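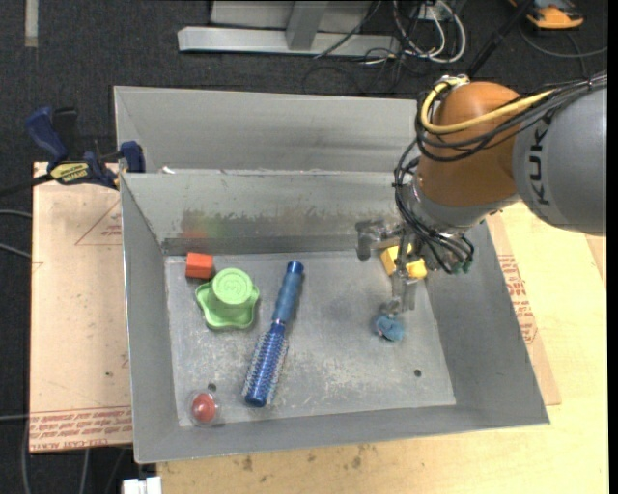

Litlow College Opens Free Physics Bridge Course to First-Generation Students

HAMBRIDGE, 2024-08-07 – I'm Domnica Chiriac, I teach intro physics at Litlow College, and I get to share some news I've been sitting on since June. This fall we're opening the Galindo Bridge, a free course for students who are the first in their family to go to college and who think they might like to major in physics (or who aren't sure yet, that's fine too!).

The course runs for 7 weeks, two evenings a week, and it sits right alongside the regular intro class. We'll go over the math that trips people up, mostly vectors and the first bits of calculus, and we'll do it in groups of six with a junior or senior physics major at each table. Those majors are paid for their time, and I fought pretty hard for that part.

Why now? Last year almost 300 students signed up for intro physics here, and only four of the first-generation students among them went on to declare the major. I had several of the others in my own class. They were good! A lot of them told me they'd never met anyone who did physics for a living and couldn't picture what the job would look like, so we've added evening visits from people working in labs, hospitals and schools around Hambridge.

My colleague Darius Rusu is running the advising side. He'll meet with every student twice during the term to talk about classes, summer research and money. "I changed majors twice before I landed in physics, and I did it without asking anybody," Darius told me. "I'd like these students to have somebody to ask."

Textbooks and calculators are on loan for the whole term, and there's supper before each session. Students don't need a minimum grade or a letter from a teacher. The sign-up form is one page and you can pick it up at the physics office in Iline Hall or ask for it at the front desk of the library.

Reporters are welcome to call the physics office and ask for me – I'm usually in by late morning, and I love talking about this.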